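Search the forums
Enter keywords
Advanced

Bretwood Home Forum > Floors > Parquet: oil or lacquer?

Posted by tansyroot, March 26, 2026

Okay, I am way too excited about this. We pulled up the carpet in the back bedroom and found oak parquet under it, the little finger blocks in a basket pattern, and almost all of it is sound! Two blocks are missing by the radiator and there's a black ring where somebody kept a plant for years. I've rented a sander for the weekend and now I'm stuck on the finish. Hardwax oil or water-based lacquer? I want it to stay pale. The room is 300 square feet and gets sun all afternoon.

gravelpit70 wrote:
Lacquer, three coats, done. I put Histex matte on ours in December and it still looks like bare wood. You wipe it and walk away. Oil is lovely for a year and then you're on your knees with a rag every spring.

oldlathe wrote:
Strongly disagree with gravelpit. Lacquer on finger parquet can glue the blocks together, and when the heat comes on they move as a group and you get one big ugly gap. Oil lets every block do its own thing. And you can fix a scratch without sanding the whole room, which with a dog in the house matters a lot.

millpond wrote:
Oil person here too - Umemau white oil, and I love it so much I've done the hallway as well. The white pigment is what keeps it from going orange. My one tip is to put on far less than you think you need, then buff until your arms give out. We kept the floor pale and went with a white desk, and the whole place feels twice as bright.

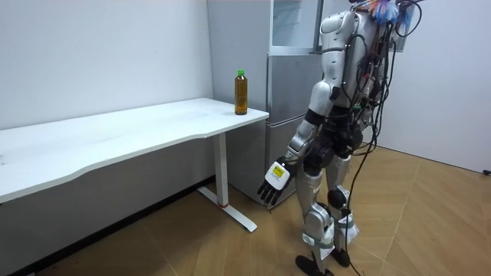

peppercorn thinks millpond got lucky with the white oil, and says a pigmented oil went blotchy on an older oak floor where the sanding wasn't even. Stop at too fine a grit and it won't take the color at all, so do a test patch inside the closet first.

millpond wrote:
Fair point on the test patch! I did mine behind the door.

gravelpit70 wrote:
oldlathe, the gap thing happens if you skip the primer. With primer I've had no trouble, and we have underfloor heating. But sure, if there's a dog I'd think about it.

tansyroot wrote:
There is a dog. A big one. Leaning toward oil now. Any ideas for the missing blocks?

oldlathe wrote:
Massawe salvage yard sells mixed bags of 50 for next to nothing. Take one of yours along, the thickness varies more than you'd expect. Scrape the old tar off the backs before you glue - it's a filthy job but so satisfying.

tansyroot wrote:
Going tomorrow! Test patch in the closet tonight if the edger cooperates.

Last updated: 2 hours ago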